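Section 2. Planning the purchase of a two-arm sorting cell

Please read this section before you send any order form. It concerns the Dulanine table cell with two arms. The cell with one arm has its own guide.

2.1 Before you ask for a quote

1. Measure the table. The front rail must lie flat on it along the full width. Leave 100 mm free behind the back wall.

2. Decide how many kinds of parts you will sort. Each kind needs one bin, and each bin must be inside the reach of at least one arm.

3. Write down the smallest and the largest part. The standard two-finger gripper is included in the price. Other fingers are ordered separately and delivery takes 7 weeks.

4. Check who will pay for the electrical work. It is not included in our quote.

Note: Many customers forget the bins and the loose test parts in the budget. You can use simple plastic bins in different colors. Toy building bricks are good enough for the first tests and they cost little.

2.2 What belongs to the cell

The base price is 1,916 per arm, without tax. In this price you get the arm, the rotating base, the mounting plate and one control board. The rail, the corner posts and the wall panels are on a separate line of the quote with the name "enclosure". You may build the enclosure yourself, and Stundgate sells the posts cut to length. 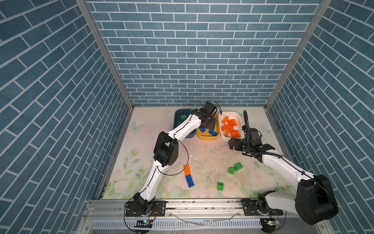
Dervishi wrote to us after the first order that the second arm should be paid from the same budget year as the first, for the reason that the price list changed in November and the two invoices did not match the approved sum. We agree with this advice. If you can pay only one arm now, ask us to hold the price of the second one in writing.

2.3 Making the budget

1. Enter the two arms and the enclosure.

2. Add one spare gripper for each arm. Fingers wear faster than all other parts.

3. Add cables. The spare cable set costs 122 and serves one arm only.

4. Add the hours for set-up. A person who did not do it before needs almost two full working days.

5. Keep a reserve for small things such as screws, cable ties and cleaning material.

Caution: Do not order a longer rail later to join it with the old one. The joint can move under load and the arms lose their position. Order the final length from the beginning.

Caution: Prices from Cludedel resellers may include a different power supply. Compare the part number on the quote with the list in Section 9 before you sign.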